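4.2 Corners first: how covers get opened, held and filled

We turn now to the part of the material that surprised us most when we began to sort it. Changing a bed sounds like one job, and most of the people who kept diaries for the Lidetti study wrote it down as one job ("did the beds", "fresh sheets"). In the recordings it falls apart into many small ones, and the richest of them by far is the handling of the blanket cover. Of the 807 episodes of bed-making in our set, more time goes on the cover than on the bottom sheet and pillowcases put together. It is also where households differ most from one another, and where we had the most fun arguing over the coding.

A blanket cover is an awkward thing. It is a bag as wide as a bed, soft on every side, with an opening that disappears as soon as it is laid down. Unlike a bottom sheet, it gives no help in finding its own edges: there is no elastic, and the two layers cling to each other. Before anything can go inside it, someone has to work out which end is which. We call this stage finding, and we coded it as starting when the cover is first touched and ending when two corners are held at once.

Finding takes several forms. Some people run one hand along a hem until they meet a corner, then follow the next hem to the second. Others shake the whole thing out and catch whatever comes up. A third group spread the cover flat on the mattress and walk round it. The hem-runners are usually quicker, but the spreaders make fewer wrong starts, by which we mean taking up one top corner and one bottom corner and discovering the mistake only when the cloth hangs skewed. Wrong starts are wonderfully common. They appear in all four of our sub-collections, including the Fagerlund recordings, where the people taking part had been changing beds for a living for years.

Pattern matters here, and we had not planned to look at it. When we drew up the coding scheme we recorded size and fastening (buttons, zip, ties, open end) and left colour and print as a free note. By the second round of coding the free notes were full of remarks about print, so we went back and made it a proper field. A plain cover offers only its hems and seams. A cover with pictures or writing on it has a right way up, and people can use that before their hands have found anything at all. Figure 7 shows a large printed cover held by two top corners, at the point where our finding stage ends and the next one, which we call hanging, begins.
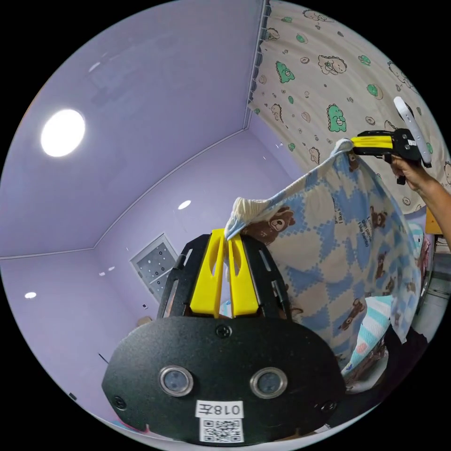
Figure 7. Blanket cover with bears on a blue and white checked ground, held at two corners and sagging between them.

Two things about hanging are worth drawing out. The first is the fold. A cover held at two corners sags between them, and the depth of the sag depends on how far apart the hands are. With the hands close together the fold is deep and the layers tend to slide over one another; with the arms spread wide the top edge straightens and the cloth falls as a sheet. People adjust this constantly. In the longer episodes we saw the same person widen, narrow and widen their hold again before moving on, and when we asked about it afterwards few remembered doing so. It seems to be a way of feeling for the far corners without letting go of the near ones.

The second is the grip itself. We had expected people to hold a corner by its point, as one might hold the corner of a page. Far more often they gather it. A small handful of cloth is drawn up and pinched, so that the corner becomes a knot with some thickness to it. The gathered corner at the left of Figure 7 is a clear case. A gathered corner is easier to keep hold of when the rest of the cover is pulling down on it, and it takes in both layers together. The price is paid later, when the corner of the blanket has to be pushed into that same space and the bunched cloth must be let out again. We coded grips as pointed, gathered or edge (held along the hem, a little way in from the corner), and gathered was the commonest in every sub-collection but one.

The exception was Enuma, our smallest set, where edge grips led. We think this has to do with the covers themselves. The Enuma households mostly used covers with ties sewn inside the top corners, and a person who means to reach in for a tie does well to keep the corner free. It would be lovely to test this properly with the same people and both sorts of cover, and we return to the idea in Section 6.

After hanging comes filling, and here we found three methods that between them account for nearly everything we saw. In the first, the cover is turned inside out, the arms go in to the far corners, the blanket is taken hold of through the cloth and the cover is shaken down over it. In the second, the cover stays right side out and the blanket is fed in through the opening, one corner and then the other. In the third, blanket and cover are laid together on the bed, rolled up from one end and turned through the opening like a sock. We had been told before we started that the roll was the clever method and that everyone would be using it by now. They are not! It makes up a small share of the episodes, and several diary writers said they had tried it once, enjoyed it and gone straight back to feeding.

Printed covers come back into the story at this point. Anyone using the inside-out method loses the pattern at exactly the moment they need to know which end is the top. The print may show through faintly from behind, but lettering reads backwards and small figures are hard to pick out. People deal with this by checking first — a quick look at the outside, a hand left on the right corner as a marker, and then the turn. We coded this as a check, and it was far more frequent with one-way prints than with plain cloth or even checks. Feeders hardly ever did it, as the print stays in view all along.

Where people stand also changes with the method. Those using the inside-out method need height. They stand back from the bed, lift the arms and shake, and in the smaller bedrooms we saw them move into a doorway or a hall to do it. Feeders lean. They work over the mattress with the cover heaped in front of them, and use the bed as a table. Where other bedding has been left on the bed, the lower part of a hanging cover soon ends up in it or behind it, and some tugging follows. We first treated these tugs as noise and nearly dropped them from the coding. We are very glad we kept them, for they turned out to mark the places where one task runs into the next: the cover is being filled while the sheet beneath is being pulled straight by the same movement.

A word on numbers. Our target was 2,000 separate handlings of a corner, where a handling means one hold from taking up to letting go. We passed this easily, and stopped coding the Fodier set in detail after the first 700, when new episodes had ceased to add new kinds of grip. A further 600 were coded twice by different coders as a check on agreement. Most disagreements were over the line between gathered and edge grips, which is a soft one in life as well as on the coding sheet. A hand often starts on the hem and creeps to the corner, collecting cloth as it goes. Where the coders could not settle it we kept both codes, and the tables in the appendix give these as mixed.

We also kept a short list of things that fitted nowhere. It includes the cover used as a sack to carry the pillowcases, the cover put on over two thin blankets at once (which went surprisingly well), and a Wednesday session given over almost entirely to a sock that had come through the wash inside one of the far corners. The sock session has ten separate reaches into the same corner, and has become our favourite piece of training material for new coders, as it contains every type of grip in the scheme.

What the corner data give us, taken together, is an order of work that holds across quite different homes: find two corners, hang, settle the top, open, fill, and shake. The steps vary in length and some are repeated, but they are rarely swapped. The shake in particular almost always comes at the end, even in episodes where the filling has plainly been left unfinished and one corner of the blanket is still halfway down. People shake, look, and then go back in with one arm to fetch it. Section 4.3 takes up these repairs.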